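Washing and drying knitted work gloves

By Gifty Alhassan

I look after the gloves for a small packing workshop in Brernudport. We have 37 pairs on the go, and most of them get washed every other week. Knitted gloves are cheap enough that people throw them out when they go stiff, but a wash usually brings them back. I do ours by hand in a sink. A machine will do plain ones on a cool wool cycle, but I wouldn't put anything with padding in it.

What you need

A washing-up bowl or a clean sink
Mild liquid soap (wool wash is fine, fabric softener is not)
A soft nailbrush
An old bath towel
Clothes pegs and somewhere airy to hang things
A laundry pen or some cotton tape for marking pairs

Before you start, read the label inside the cuff if it is still there. Leather palms need a different method and these instructions won't suit them. The same goes for gloves that have had solvent or oil on them. Ours go in a lidded metal bin and are replaced.

Sorting

Turn out the bag and put the gloves in pairs. Check each fingertip by pushing a finger into it. A small hole can be darned before washing, and it should be, as it will be bigger afterwards. Shake out any grit over a bin. If the gloves have been used around cardboard there will be a lot of fluff in the rib, and this comes off best dry, with the nailbrush, working along the rib and not across it.

Keep dark gloves away from pale ones for the first two washes. I had a dozen cream liners come out grey in June and they have stayed that way.

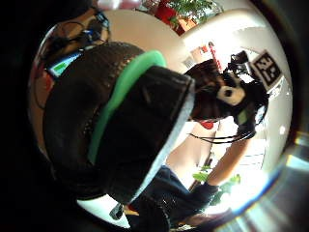
Padded gloves take longer than plain ones and should be washed one pair at a time. Half fill the bowl with lukewarm water and a teaspoon of soap, put the gloves in with the fingers open, and press them down until they stop bubbling. Leave them for ten minutes. Then work on the back of the hand. On a glove with a coloured strip, such as the bright green one running over the dark knit, go over the padding with your fingertips only and keep the brush for the ribbed part beside it. Brushing raises a fuzz on padding and it never lies flat again. Pale edging on a black cuff shows dirt before anything else does, so give it a dab of neat soap and rub it between finger and thumb.

Turn the gloves inside out if they will go easily. Some padded ones won't, and forcing them pulls the stitching at the base of the thumb. Swish the insides through the same water, then change it.

Rinsing

Rinse three times in cool water, or until the water stays clear when you squeeze. Soap left in the padding dries hard and rubs the knuckles. Don't wring them. Lay each glove flat on the towel, roll the towel up with the glove inside, and lean on it. Do this twice with a dry part of the towel the second time.

Drying

Pull each glove into shape while it is damp, starting with the little finger. Peg it by the cuff with the fingers hanging down. I used to peg ours by the middle finger and ended up with a row of gloves with one long finger each.

Plain knitted gloves dry overnight indoors. Allow two nights for padded ones, and press the padding with your thumb before you take them down — if it feels cold, leave them up. Keep them off radiators. Evaristo Santoro, who had this job before me, dried his on the boiler pipe and the cuffs went slack within a month.

Marking and storing

Write the pair number on a short piece of cotton tape and sew it inside each cuff. Laundry pen straight onto black fabric doesn't show. Fold the pair cuff to cuff, without turning one over the other as you would with socks, and store them flat in a drawer or an open box. A sealed plastic bag will make them smell if there is any damp left in the fingertips.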